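Fondton settles the countertop question, for now

16 September 2018

FONDTON — After 10 months of argument, two consultants and one resignation over a font, the town of Fondton has a rule about what may be kept on a kitchen counter. It applies to rental units only. It runs to three pages, and most of the third page is a definition of the word "crumb."

The ordinance passed its final reading at Town Hall last week by a single vote, in a room that holds 600 and had never before needed more than the first two rows. Landlords sat on the left and tenants on the right. A man who had come to ask about leaf pickup sat in the middle and stayed for four hours.

The trouble goes back to the Mabuza Apartments, a brick building on the east side that was gutted and redone last year with new kitchens throughout. The owner, Ultwood Property, put a clause in its leases forbidding "items of a non-essential character" on any counter or open shelf. Tenants signed it, the way people sign leases. In May the notices started going out.

One household was cited for a fruit bowl. Another was cited for a bread box, appealed, won, and was cited again for the bread. A retired bus driver on the second floor received a letter about his pepper mill, which the letter called "decorative in scale." He has since had the letter laminated, and it lives on the counter.

Ultwood said at the time that the clause protected its surfaces. The company's position was that clutter leads to spills and spills lead to stains, and that a stained counter is a sad thing to show a prospective renter. Tenants replied that a kitchen where you can't put anything down is a hallway.

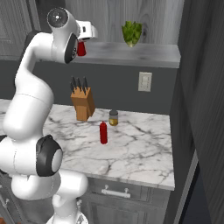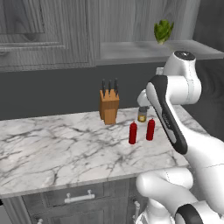
By early summer the tenants had a petition with 1,433 signatures, a figure that drew some attention, as the Mabuza has 88 fewer parking spaces than it needs and nowhere near that many residents. The town clerk spent a week going through the pages and found that most of the names were real. People from all over Fondton had signed, including homeowners who will never be affected by the rule and who just wanted it known that they own a toaster and are not ashamed of it.

The council responded by hiring Guvidgate, a consulting outfit from the state capital, to study the matter. Guvidgate's report recommended a second report. The second report, by a different firm, recommended that landlords and tenants "engage around shared surface values." The council thanked both firms and wrote the thing itself over a long weekend.

What came out is a system of zones. A tenant may keep anything "in regular use" on the counter, with regular use set at once every 10 days. Knives are allowed in a block or a drawer. Jars are allowed if they have lids. Open shelves may hold bottles, dishes and books, provided the books are "of a culinary nature," a phrase added during the final hour and already regretted by at least two of the people who voted for it. Toasters are permitted outright, in a sentence that stands alone and in bold.

Enforcement falls to the housing office, which has one inspector. Danjuma Effiong has spent most of his career on boilers and back stairs, and he learned about his new duties from the newspaper.

"I've read it twice," Effiong said. "I'm not going to stand in somebody's kitchen for ten days to see if they use the waffle iron. I'll take their word on the waffle iron."

He added that his own counter would not pass. He declined to say what was on it.

Ultwood said in a written statement that it was reviewing the ordinance and remained committed to attractive homes. It has dropped the outstanding notices, among them the one about the pepper mill, and will return the fines it collected. Checks are to go out by mail. Tenants have been asked not to leave them lying around.

The font business, for those who missed it, concerned the draft version of the ordinance, which was circulated in a typeface the deputy clerk considered frivolous. She asked for it to be changed, was told it had been, saw that it had not, and left. Her job is posted on the town website, in the same typeface.

A separate proposal covering windowsills was tabled until the next session. It would limit tenants to 3 potted plants per sill and says nothing on the subject of cats, an omission several speakers were quick to point out. The council has set aside a full evening for it and has asked the school to lend more chairs.

Leaf pickup starts when it usually does, the mayor said on her way out. The man in the middle wrote that down.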